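# Which wrist camera frames should we keep for the cloth sorting task?

**Marianna Gajewski**

Hello to all. I am in a student project of four people, we call it Ulton, and our task for the spring show is that the arm takes pieces of cloth from one place and puts them to another. We teach it by driving the arm by hand and recording. Until now we have 298 recordings and we want to reach 500 before the end of April.

My problem is with the wrist camera. In many recordings there are moments when the picture is smeared, or the light is so strong that half of it becomes white. My teammate wants to delete every recording which has such frames. I am afraid that then we will have almost nothing left – and the grasp itself is often good in them.

Two frames from the same afternoon: 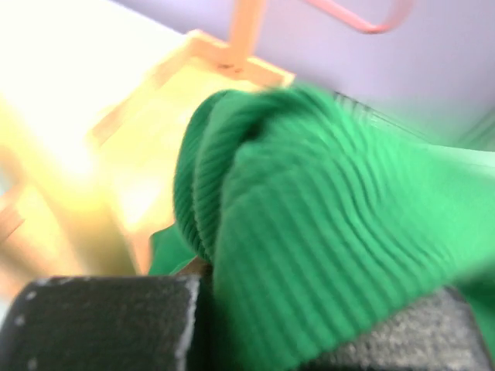
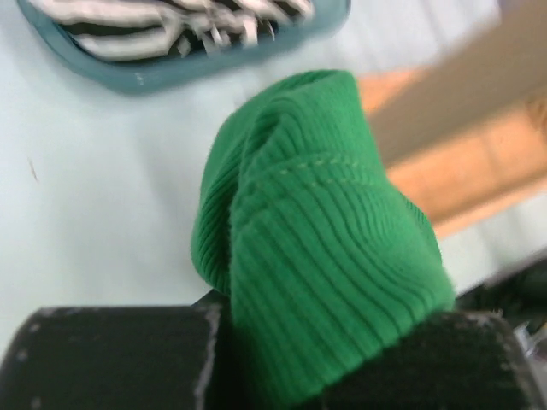

We set the camera exposure to automatic at the beginning of the project and did not touch it after. I think it was a mistake, but I am not sure how much it matters for training. In the first frame the light wooden part behind the green cloth is nearly burned out, while in the second you can see every rib of the knit and also the seam under the fold. Should I treat these two as the same quality, or give them different labels? We record at 30 frames per second, if this is important.

**Czesław Czerwiński**

Please do not delete whole recordings because of some bad frames. We did this in our club two years ago and lost all the examples with fast movement, so the arm learned to be slow and was afraid of everything.

What I would do in your place:

1. Fix the exposure by hand. Put the arm over the brightest place it will visit, lower the exposure until you see some detail there, then go to the darkest place and check that the fingers are still visible against the cloth.
2. Keep the old recordings, but write in your table which ones were made with automatic exposure.
3. Train one time with all and one time without the worst ones, and compare on the real arm. Ten tries for each is too few, make more if you have time.

About your two frames: even in the first one the ribs low on the cloth and the surface of the fingers are quite clear, and this is the area which matters for the grasp. I would keep both. A different label for each frame is too much work for four students.

A shorter exposure makes also less blur, but the picture gets noisy, so you may need one more lamp.

**Dariusz Górecki**

Just buy a better camera. Ours has global shutter and we never had this trouble.

**Marianna Gajewski**

Thank you both. A new camera is not possible, the budget is finished. I will fix the exposure tomorrow morning and make the column in the table as Czesław wrote. Dariusz, does your camera help also with the too strong light, or only with movement?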